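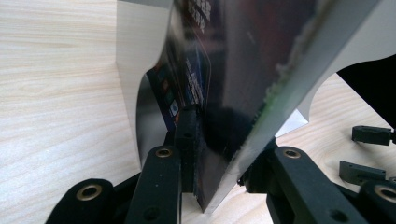 Home Manuals Ulletti 502 Setting up Care Contact

Section 5: Assembling the counter display

Set the display up on a flat, dry surface away from direct sunlight. The cardboard will soften if it's left near a kettle or an open window.

1. Lay the pieces flat and press out any remaining tabs.
2. Fold each side panel along the scored lines, printed side out.
3. Push the base tabs into their slots until they click. Don't use tape.
4. Stand the unit up and check that it doesn't rock.
5. Load from the back row forward – heavier packs go at the bottom.

Note: The unit holds 19 standard packs. Costus refill packs are wider, so leave every second slot empty.

Caution: Do not lift the display while it's loaded. Maximum load is 5 kg.

Cleaning: Wipe with a dry cloth only. Cleaning sprays will mark the white panels.

Spare tabs (part 68) can be ordered from the Putanham warehouse. Orders received by noon Thursday go out the same day.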